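Unit 7: Setting up the Surau cell in simulation
Notes revised 2018-08-14, W. Thepsuriya

Read the section on frames in Unit 2 before the lab. The cell is built and checked in the simulator first, and the same file is then carried over to the bench at Vurkholm.

7.1 Base plate
The plate is the parent of everything the arm does. Place it on the grey table, flush with the top, then attach the robot base to the plate and not to the table. Students who parent the arm directly to the table lose the plate thickness, and every height taught afterwards is low by that amount. Lock the plate before moving on.

7.2 Tool centre point
The default tool file puts the TCP at the wrist flange. Replace it with the fingertip value for the two-finger gripper. Check it by rotating the wrist through 80 degrees with the TCP held on a fixed marker. If the fingertips travel away from the marker, the offset is wrong or has been entered in the wrong axis order. Re-enter it; do not correct for it in the program.

7.3 Approach pose
Teach the approach with the gripper vertical, fingers down, over the upper shelf at the back wall. Descend in linear mode only. A joint move at this point can swing the elbow through the shelf.

7.4 Collision bodies
Chest of drawers, shelving and rack each need a collision body. Use boxes for the first two. The rack needs a mesh, as a box closes its slots. Set the joint speed override to 62 per cent for the first run, and log any contact by body name and joint angles.

7.5 Routine checks
Whenever the cell file is opened:
- plate locked, offset unchanged
- correct tool file loaded
- collision bodies enabled
- home pose clear of the table top

L. Suominen's colour-coded joint limit sheet is in the unit folder. The December version has the axis 2 limit wrong and should be discarded.
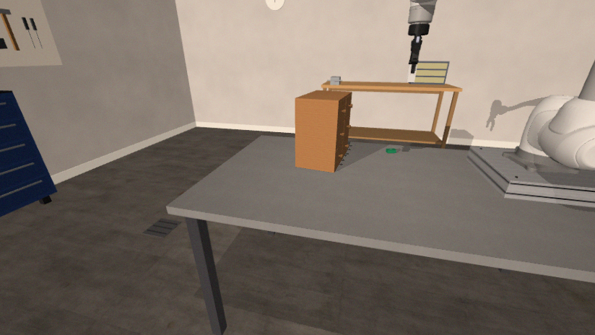 Figure 7.1. Simulated cell, gripper pointing down above the shelving.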